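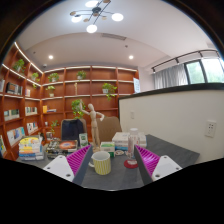
The reading table, with striped mug and artist's mannequin, in front of the curved shelving.

Members of the Flirmont furnishing study group visited the Tustwood reading room on 10/15/23. The visit had been arranged in September at the invitation of Stavros Dervishi, who oversees the interior. A party of 30 attended and was received in small groups.

The room is given over to one long table and the shelves behind it. The shelving, in a warm orange-brown wood, was drawn up by the Gashi workshop and covers the back and left walls, following the corner in a curve. Mr. Dervishi explained that the curve was the most demanding part of the commission and accounted for 131 hours of fitting. White LED strips light the shelves. Several members asked whether the lighting could be dimmed by section. At present it can not, although Muniletti, the electrical contractor, has been asked to quote for the change.

Discussion then turned to the table. Its gray top is in daily use, and the room's policy is that books and magazines may be left out for the next reader. Members noted flat stacks of books, a mannequin of the kind used in drawing classes, and a pale yellow mug with fine vertical stripes. Drinks are permitted at the table, a point on which opinion within the group was divided.

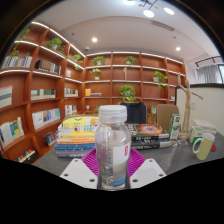 Books on the tabletop, the taller stack with titles in Chinese, and a water bottle at center.

The collection currently stands at 762 titles, of which around 200 are on art and design. The remainder covers general subjects, and large illustrated volumes are stored flat to protect the bindings. A black cover bearing an orange and red galaxy drew particular interest from those members who work in print.

Seating was reviewed briefly. The two chairs behind the table differ, one having a dark back and the other a tan one. It was suggested that a matching pair be considered when the upholstery is next renewed.

The group thanks Mr. Dervishi for his time. Members wishing to see the Gashi shelf drawings may request them from the Flirmont office.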